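Home Trips Workplaces Food Stops Archive Contact

An Afternoon at the Hellwig Open House

November, by the Utow correspondent

The Hellwig building in Utow opens its doors once a year, and this year I finally went, having missed the last few for reasons that mostly involved my couch. Admission is free. Parking is 10 dollars, so draw your own conclusions about where the money is made. I came for the floor, which people in Utow talk about the way people elsewhere talk about a cathedral ceiling. The tea on the table was a bonus.

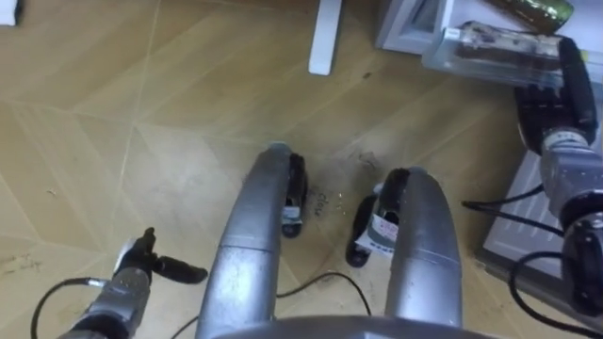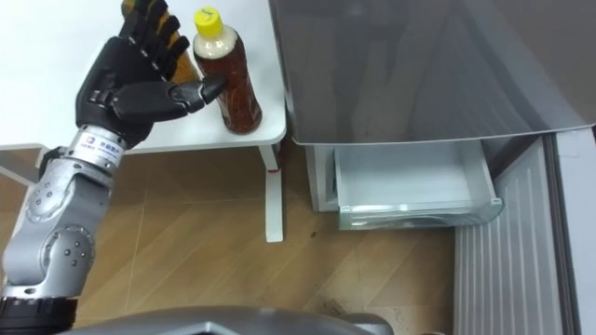 The leaflet they hand you at the door gives the floor most of a page. Tan wood, laid in big triangles and diamonds, with pale seams shooting off in every direction as if someone had dropped a plate and then decided he liked it. It was put down by Sistard, a flooring outfit from over in Fusau, and the leaflet says the job took 42 days. It doesn't say how many of those were spent arguing about the angles. I've laid one floor in my life, a plain one in a square bathroom, and there is still a corner I keep a hamper on.

What I liked was that they hadn't polished it up for company. It had scuffs and pale streaks, and in one spot a patch of dirt and crumbs that could have been a granola bar in an earlier life. Close to the crumbs there was a faint little word in dark ink, written right on the wood. I made it out as "clou." I bent down, read it again, and got "clou" again. My high school French says that's a nail. My high school French has also gotten me a plate of kidneys, so I wouldn't lean on it. The leaflet, so talkative on the subject of seams, had nothing on this at all.

The tea was a plastic bottle with a bright yellow screw cap, standing on the near corner of a white table, closer to the edge than my mother would have allowed. The cap had a small mark on it in dark pen. I've worked in enough offices to respect a marked cap. Below it the tea was pale and cloudy at the top and then a deep reddish brown the rest of the way down, like a sunset over a paper mill. I'm told a good shake fixes that. I kept my hands in my pockets.

The official refreshments were down the hall: coffee in an urn and a tray of those butter cookies that come in a blue tin and taste of the tin. The coffee was hot, and I have no other news about it.

After that came the guided part. It covers the front hall, two workrooms and a stairwell, and it's 157 steps if you include the stairwell, which you should, as there's a sign at the top telling you so. Hellwig says it gets 1,000 visitors over the afternoon. I'd believe it from the line for the restroom. Our group was mostly retired couples and one boy who wanted to know, at every stop, whether this was the last stop.

I went back past the floor on my way out and tried walking along a single seam, heel to toe. It ran me into a wall. The gift table had postcards of the building's outside, which is brick and looks like a middle school, and none of the floor. I bought one anyway and mailed it to my sister in Fusau, who says she can see the Sistard warehouse from her kitchen and has never once thought about it.

Doors open at noon and close at four. Bring cash for the parking.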